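3.2. Estado inicial de las prendas sobre la cama
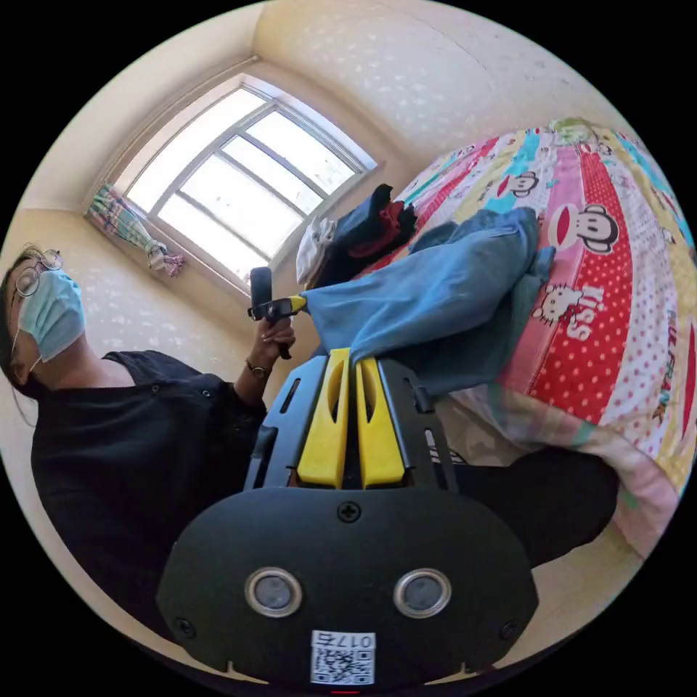
Figura 4. Prenda vaquera azul arrugada sobre la cama, junto a la ventana.

¿Influye la superficie de apoyo en el tiempo de doblado? Influye de forma moderada: la cama cede bajo la mano y obliga a alisar el tejido más veces que una mesa rígida.

El conjunto Flisar reúne 549 secuencias de doblado doméstico, de las cuales 31 se descartaron por registro incompleto. Se consideró arrugada toda prenda sin ningún borde alineado con otro – criterio tomado de Ifans y Bowen – y la tela vaquera se analizó como categoría aparte (Figura 4). Su gramaje, de unos 400 g/m² en las prendas de Huvthorpe, dificulta el primer pliegue, pero favorece la estabilidad de los siguientes.

La mediana fue de 9 s para el alisado previo. No se observaron diferencias entre las sesiones de enero y las posteriores. Los pliegues deshechos antes de apilar la prenda se contabilizaron como intentos adicionales y se tratan en la sección 3.3.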